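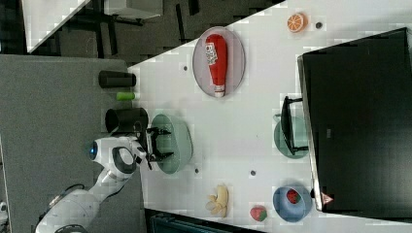
蓝羊茅的"蓝"，我一直觉得是园艺行业用得最随便的一个字。最近到处在推一个叫Fanine的品种，标签上写"全年稳定钢蓝色"。我手上这几丛，春天的新叶更接近图里那只碗的颜色，浅浅的薄荷绿，带点发白。你要管那只碗叫蓝色，我没意见，但我不会按蓝色的价钱买它。下面慢慢说，想到哪写到哪。

先交代一下背景。Fanine是Rotside苗圃在卖，归在蓝羊茅（Festuca glauca）名下。去年二月我从他们那里买了一批小盆苗，自己掏钱，没有折扣，也没有人寄样品给我。所以骂得不好听请多包涵。

羊茅属的叶子为什么会发蓝，很多卖家讲不清楚。叶面有一层蜡质，散射光线，底下的叶绿素还是绿的，两样叠在一起看着就是灰蓝。你拿手指捋一下，蜡掉了，那一段就变绿。任何一丛蓝羊茅都这样，跟品种名字值不值钱没关系。

所以"稳定"两个字我很难接受。蜡质的厚薄跟光照有关，跟水肥有关，也跟叶龄有关。放在半阴的墙根下，肥再给足一点，什么名字的蓝羊茅都会往绿里走。标签上要是写"全日照、瘦土条件下颜色较蓝"，我一句话都没有。

我去问过Rotside，为什么敢写全年。回信的是Kamonchanok Srithong，态度很好，说依据是他们自己的苗床记录，观察了16个月。我问有没有对照品种，她说同一块地里没有种别的蓝羊茅。那这个"稳定"是跟谁比出来的？

她后来补了一份表，这点我要夸。表里一共677株，每株都打了颜色分。问题是打分的方式是目测，分成"蓝""偏蓝""偏绿"，没有写什么天气、几点钟看的，也没有用色卡。阴天看和正午看，同一丛草我自己都能打出两个分来。

英国皇家园艺学会有一套比色卡，专门对植物颜色用的，很多人登记新品种都拿它对。不便宜，但一个苗圃总买得起吧。或者退一步，同一张灰卡放旁边，同一个时段拍，也比站在地头眯着眼睛强。

说到照片，宣传册里那张我看了很久。背景的石子是蓝的，木栅栏的阴影是蓝的，连旁边景天的叶子都泛蓝。白平衡偏成这样，种一丛韭菜进去也是钢蓝色。

再说名字。Festuca glauca这个学名，园艺圈用得非常宽。市面上叫蓝羊茅的东西，有一部分更像别的近缘种，比如爱达荷羊茅那一路，株型大一些，花序也高。看叶子横切面里厚壁组织怎么分布，能分出不少东西，可是买草的人谁会去切叶子。

我切了。刀片，放大镜，手抖，切废了一堆。勉强能看的几片，厚壁组织在叶背连成一圈，和蓝羊茅的描述对得上。所以至少种这一级我没有怀疑的理由，我怀疑的是品种那一级。

育种人登记的是Gaétan Caron。按他在目录里写的介绍，Fanine是从一批实生苗里选出来的单株，之后全部分株繁殖。这个说法本身很正常，蓝羊茅好些品种都是这么来的。

可是Rotside今年春天开始卖Fanine的种子了，一小包，写着约1,000粒，"播种即得，花色叶色如母株"。请问，一个靠分株保持性状的单株选择，种子播出来怎么如母株？羊茅以异花授粉为主，隔壁有什么花粉就吃什么花粉。

而且"花色如母株"这半句我真的看笑了。禾本科的小穗，初开时浅绿，后来变成麦秆色，几乎每一种羊茅都这个样子。这像是从卖矮牵牛的包装上复制过来的文案。

我播了一盘。出苗不错，这个得承认。两个月以后看，高矮差很多，叶子有粗有细，有几棵绿得跟草坪里的紫羊茅没有分别。幼苗期的蜡质本来就薄，所以我现在不下结论，等它们过完一个夏天再说。

有人要问了：便宜种子，绿就绿吧，有什么好计较的？如果包装上写"蓝羊茅，混合实生"，我完全不计较，实生苗有变化还挺好玩的。可它印着品种名，收的是品种的价。

今天是2018年5月4日，我刚从Porwood那边的观赏草展区回来，专门去看Fanine。展区种成长条，铺了浅色砾石，排水做得很好，太阳从早晒到晚。说实话，在那里它确实偏蓝，比我家里的好看一截。

但是往前走几步就有一片没挂品种名的蓝羊茅，普通货，同样的砾石，同样的太阳。我来回走了好几趟，隔一段距离根本说不出哪边更蓝。蹲下来看，Fanine的叶子可能略细一点。也只是可能。

展牌上还有一句"极耐旱，无需浇水"。耐旱是真的，定植好了以后很少用管。"无需"就过分了，刚种下去的头一个夏天不浇水，我的经验是中间先黄，接着一碰就散。展区地里埋着滴灌管，管头都露在石子外面，牌子上的人大概没看见。

还有"免修剪"。蓝羊茅的枯叶不会自己掉干净，夹在新叶里，灰黄灰黄的，远看整丛都脏。早春用手指像梳头一样往外捋就行，戴手套，叶尖扎人。别齐根剃，冷季型草剃得太狠，有的就不回来了。

中空的问题宣传材料一个字都没提。这东西养上3年左右，丛中心多半会秃，要挖起来分株，把老的中段扔掉，外圈的重新种。所有蓝羊茅都有这个毛病，Fanine凭什么例外，我没看到任何说明。它上市的时间短，还没到露馅的时候。

对比一下另一家。Rungrueang卖的蓝羊茅，标签小得可怜，就写学名、喜阳、忌积水、隔几年分株。颜色那一栏写"灰绿至灰蓝，视条件而定"。照片也难看，阴天随手拍的。我在他们家买的苗，种出来跟标签一模一样。

评论里有位朋友说，我这是对Rotside有成见。有一点吧。前年他们把一种很普通的狼尾草写成"不结籽"，结果第二年我家砖缝里全是小苗，拔到现在。吃过一次亏，再看到"稳定""无需"这种词，手就不太愿意往口袋里掏。

也有人说他家的Fanine就是很蓝，贴了照片。谢谢，照片我看了，朝南，砂土，旁边没有遮挡。麻烦您旁边再种一丛没名字的，明年一起拍一张，到时候我们再聊。没有对照的好看，我只能说好看。

Srithong女士今天又回了邮件，说种子包装的文字会"重新审阅"，没有说什么时候改，也没有说已经卖出去的怎么办。我回信问了Caron本人知不知道种子在用这个品种名卖，还没有答复。

给想买蓝羊茅的人：先看自己的地。黏土、半阴、冬天积水，买哪个品种都会失望，种苔草吧。地是对的，买最便宜的那种就行，挑盆里叶子紧实、中间没黄的，拿起来看看盆底的根是不是白的。

要是一定想要颜色整齐，买分株苗，别买种子，最好同一批一次买够。不同批次的苗，哪怕同一个名字，种在一排里也常常有深有浅，这个我在自家门口试出来的，现在那一排还像缺了几颗牙。

我那盘实生苗先留着，用同一张灰卡，每个月同一个时段拍一次。秋天把照片接在这串后面。如果到时候它们整整齐齐都是钢蓝色，我把这串置顶，再去买两包。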